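Home Meetings Minutes Members Library Contact

Pledivley Household Machines Group
Minutes of the general meeting
March 2024
Posted by Ludmila Matoušek, minutes secretary

Present: Tsehay Gidey (chair), Funmilayo Fashola, Adaeze Abubakar, Jacqueline Aubert, Ludmila Matoušek (minutes), and other members as signed in the book.

Apologies: none received.

1. Minutes of the last meeting

Agreed as correct, with one change. Under item 4, "drying rack" should read "plate rack". Ludmila to amend the file copy.

2. Matters arising

Jacqueline had written to Novalach asking if members could see their shelf-filling machine working in a shop during opening hours. They replied that visits are held before opening only. Members felt that a shop with no customers in it would not tell us much, but agreed to go anyway. Jacqueline to ask for a place for each member who wants one.

The question of the broken kettle was closed.

3. Can machines do the chores yet?

Tsehay said the group had been asked by the Amadi housing association for a plain written answer to this, to go in their residents' newsletter. She wanted the meeting to settle what we could say and what we could not. She asked for reports first and opinions afterwards.

3.1 Laundry and cloth

Funmilayo had kept the log for the folding trials on the Badatine arm. The log now has 1403 attempts in it. She had gone through the last 100 in detail. Of these, 41 ended with a towel folded well enough to put away without touching it again. The rest were either dropped, folded with a corner left out, or stopped by the person watching.

Adaeze asked what "well enough" meant. Funmilayo said the test was whether she would put it in her own cupboard. Adaeze said this was not the same test for everyone and asked for a written one. Agreed.

Tsehay asked how long a towel took. Funmilayo said nearly 20 minutes at the start of the trials and a good deal less now, but she would not give a figure until she had checked the clock on the older entries, as it had been an hour out since August.

3.2 Work close to furniture and fittings

Adaeze reported on jobs where the hand has to get in near wood and metal: fetching cloth from beside a ledge, picking up small hardware, and tightening hinges. She said the main trouble was room. A person's fingers can bend round a raised edge. The machine's hand brings a good deal of housing with it, and the part that touches the thing is small compared with what is behind it.

She put up a view from the wrist camera and asked members to look at how much of it was taken up by the hand itself.

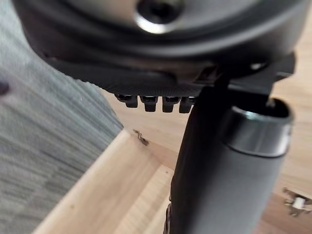 Item 3.2. Wrist camera view: the gripper close up, with grey fabric or carpet to the left and a raised wooden edge and small metal hardware beyond.

Jacqueline said that from this angle she would find it hard to judge how far off the small metal piece was. Adaeze agreed and said a second camera, set further back, was the usual answer, but then there was another thing to mount and keep clean.

Ludmila asked whether the shine on metal parts was a difficulty. Adaeze said it could be, and that lamps should be moved before software was blamed. She had not tested this properly and asked that it not be minuted as a finding. It is minuted here as an opinion.

3.3 Shop-floor work

Jacqueline spoke about her years at a packing firm. Moving boxes of one size from one place to another was being done by machine before she left. Mixed returns were still sorted by hand, and she knew of no firm that had given that up. She thought a shop floor was easier than a home, mainly in that somebody is paid to keep the aisle clear.

3.4 Discussion

There was some disagreement. Funmilayo felt that 41 was a good result and that the newsletter should say so. Adaeze felt that residents would read it as a promise. A member at the back said her mother would be glad of a towel folded badly if it meant not bending down, and several others agreed with this.

Tsehay proposed the following wording:

"Some single chores can now be done by a machine some of the time, with a person watching. We do not know of one that we would leave alone in a kitchen."

Carried, with Funmilayo abstaining. She asked for it to be noted that she did not object to the second sentence.

4. Storage

The cupboard key has been copied. Members are asked to coil cables before putting them in.

5. Actions

Adaeze: draft a written test for a folded towel, one side of paper.
Funmilayo: check the times in the log.
Jacqueline: reply to Novalach.
Tsehay: send the agreed wording to Amadi.
Ludmila: amend the last minutes.

6. Any other business

Jacqueline asked if meetings could start half an hour later. To be decided next time.

Comments (3)

jaubert
Item 3.3, it was mixed returns and also anything in a soft bag. Could that be added please?

Ludmila M.
Will do it with the other correction.

towpath_reader
My dad is an Amadi resident. Is there any plan to try making a bed? It's the one job he really can't manage. He folds his own towels fine.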